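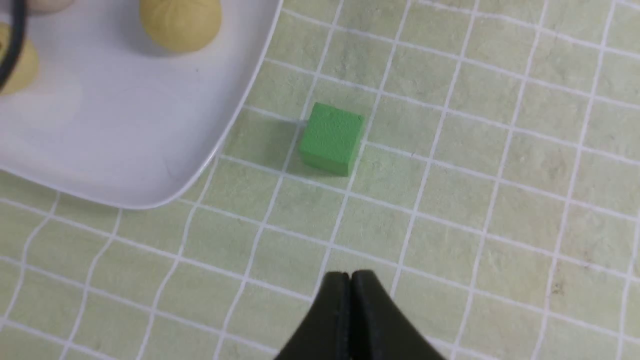 Green cube on a gridded tabletop, with a white plate

Visiting Clegg House: Frequently Asked Questions

What is Clegg House?

Clegg House is a country house on the edge of the village of Bresier. It was built for a family of wool merchants and enlarged twice by their descendants. The oldest part is the low stone range facing the stable yard. The main block, with the columned entrance, came later, and the library wing was the last major addition. The family left after the war, and the building served as a school before it opened to the public.

How do I get there?

By car, take the Divdale road and turn at the sign for Bresier. The entrance to the parking lot is past the church, on the left. The main gates you see first are not open to vehicles. By bus, take the 18 from Divdale station and get off at Bresier Church. From the stop it is a short walk uphill along the wall of the estate.

Is parking free?

Yes, for visitors to the house and gardens. The lot closes when the house does, and the barrier is locked 30 minutes after the last visitors leave. If you plan to walk in the woods afterward, please use the village lot instead.

When is the house open?

The house opens at 10 a.m. and closes at 5 p.m. from April through October. The gardens stay open one hour longer. In winter only the gardens and the stable yard are open. The house closes without much notice when a room is needed for repair work, so check the notice on the home page before setting out.

Do I need to book?

Booking is not required for the gardens. For the house we recommend it in July and August, when tours fill up by late morning. Tickets are sold at the gatehouse, and you can pay by card or cash. A ticket is good for one day and covers both the house and the gardens.

Can I go around the house on my own?

The ground floor can be seen at your own pace. The upper floor and the tower are shown by guided tour only. The stairs are narrow and the group size is limited to 18. Tours last a little under an hour and start from the bench in the entrance hall.

What will I see on the ground floor?

The usual route goes through the entrance hall, the dining room, the two drawing rooms, and the library. The dining room has its original paneling on three walls. The fourth was replaced after a fire and is slightly darker. The ceiling in the larger drawing room is plaster, modeled by hand, with fruit and musical instruments around the border. The library is the room most people come for. It holds 1,032 volumes from the family's collection, shelved in the order of the handwritten catalog that is on display by the window.

How many steps are there to the top of the tower?

There are 109 steps from the upper landing. The first part is a wide wooden staircase and the rest is a stone spiral with a rope handrail. There is nowhere to sit on the way up. From the roof you can see the river, the church, and on a clear day the hills beyond Divdale. The tower is closed in high winds and when there is ice.

Who designed the main block?

No signed drawings survive. The estate accounts record payments for stone, lead, and glass, and a single payment to a "surveyor" who is not named. Older guidebooks credited the design to the same hand as Trundura Hall, and the two fronts do look alike – the same five bays, the same shallow pediment. The plans are quite different, though, and we no longer make that claim on our signs.

Why are the windows on the east side blocked?

They were never open. The builders wanted both sides of the house to match when seen from the drive, but the service stairs run behind the east wall. The false windows were painted with black panes and white glazing bars, and the paint is renewed when it starts to peel. 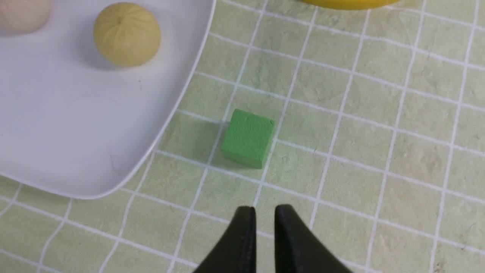 The same was done on the stable block, where two of the upper windows facing the yard are also painted. The difference is easier to see there in the late afternoon, when the sun catches the real glass.

Are the gardens original?

In part. The terrace and the long walk appear on the earliest estate map. The formal beds below the terrace were turned into lawn and later into a playing field during the school years. They have been laid out again using the map and a few old photographs. The yew hedges along the long walk are the oldest planting. The orangery lost its roof and was rebuilt on its old footings, and it is now used for plant sales in May.

Is the site accessible for wheelchairs?

The ground floor is step-free through the garden door. Ask at the gatehouse and a member of staff will open it for you. The terrace and the long walk have a firm gravel surface. The lower garden is reached by a sloping grass path that can be soft after rain. There is no elevator, so the upper floor and the tower cannot be reached by wheelchair. Accessible restrooms are in the stable yard.

Can I take photographs?

Yes, for personal use and without flash. Tripods are not allowed indoors. Please do not photograph the two portraits on loan in the smaller drawing room. They are marked with a small card.

Are dogs allowed?

Dogs on a leash are welcome in the gardens and the stable yard. Only assistance dogs may enter the house. Water bowls are kept by the gatehouse.

Is there somewhere to eat?

The tearoom in the stable yard serves soup, sandwiches, and cakes until 4:30 p.m. You may bring your own food and eat it on the lawn below the terrace. Barbecues are not permitted anywhere on the estate.

Is the chapel part of the visit?

The chapel stands outside the garden wall and belongs to the parish. It is usually unlocked during the day and there is no charge to go in. The family vault underneath is not open.

What else is nearby?

Trundura Hall is a short drive to the north and opens its courtyard and great hall in summer. Divdale has a covered market and a small museum with several pieces of furniture that were once at Clegg. A footpath along the river connects Bresier with Divdale – allow two hours each way, and wear boots outside the summer months.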